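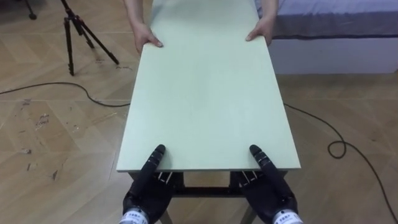
# Moving a long tabletop out of a bedroom without wrecking everything

**willier_st**
Okay, furniture people, I need opinions. I've got a long board that's been living in my bedroom as a desk top (mint green, a bit speckled, scuffed in places, I love it) and it has to go downstairs by the end of April because the room is turning into a proper guest room. The bed is staying. The bed is the problem! There's a strip of floor next to it, then the door, then a hallway that turns left right away, then stairs.

My plan is two people, one on each end, carry it flat past the bed, then tip it up on its long edge for the door. My brother-in-law says tip it first, before we even leave the desk legs. We've been arguing about this for longer than the move will take.

**kuko_and_sons**
Your brother-in-law is right, sorry. Flat is the worst way to carry anything long. It sags in the middle, your knuckles hit everything, and you can't see your feet. On edge it's stiffer and you both get to walk forward, more or less.

**dovetail_dee**
Disagree! On edge is great in a hallway but next to a bed I'd go flat every time. The bed is soft and it's low. You can lift the board right over the corner of the mattress and you've gained all that space for free. On edge you're stuck in the strip of floor with a thing that wants to tip over onto your shins.

Take the lamp off the nightstand first though. I didn't, once – it was a nice lamp.

**willier_st**
Thank you Dee, I'm reading this out loud to him right now.

**kuko_and_sons**
Fine, flat over the mattress, but tip it before the door and not IN the door. People get halfway through, then try to rotate, and that's how you get the gouge in the trim. I've patched that gouge in my own house.

How are you gripping it? Fingers on top and thumbs under is okay for a short shuffle but I wouldn't do stairs like that. Palms under, fingers wrapped around.

**Noeline Paewai**
Hi all, long-time lurker. I've moved house a lot and I have views on this.

Gloves with rubber palms. Not the leather ones, they slide on anything smooth. Decide who's calling the moves before you pick it up, and that person is the one walking backward, end of discussion. And measure the diagonal of the landing, please. I once took a bookcase down a flight and a half and then back up a flight and a half.

**willier_st**
Measured! Board is 196 cm long (I have a metric tape, don't ask). The landing is 313 cm corner to corner at floor level but there's a sloped ceiling, so standing it on end is out.

**Noeline Paewai**
Then you're laughing. On edge, low, swing the front end around the post and keep going.

**fuvard77**
Am I the only one wondering why it isn't going out the window

**dovetail_dee**
Yes

**jardine_attic**
What about wrapping it? I'd put an old blanket around both ends and tape it. Corners are what get you, on the board and on the wall.

**kuko_and_sons**
Blanket on the ends is exactly where your hands need to go. Now you're holding a blanket with a board somewhere inside it. Foam corner pieces if you must, and leave the rest bare. I'd sooner pad the stair post.

**jardine_attic**
I've carried plenty of wrapped stuff and never dropped one. But sure, pad the post too.

**willier_st**
Going with foam corners on the board and a towel around the post, so you can both be annoyed with me. Sheet stays on the bed and the mattress is the bumper, lamp goes in the closet. He's walking backward and he gets to do the shouting, which he's very happy about.

Next question, and maybe it needs its own thread: it's going on two trestles in the basement, 50 cm in from each end. Is that too far in? I'd be leaning on the end with a sewing machine.

**dovetail_dee**
Bring them out a bit, especially with the machine at the end. And post pictures when it's set up, I want to see that green with some decent light on it!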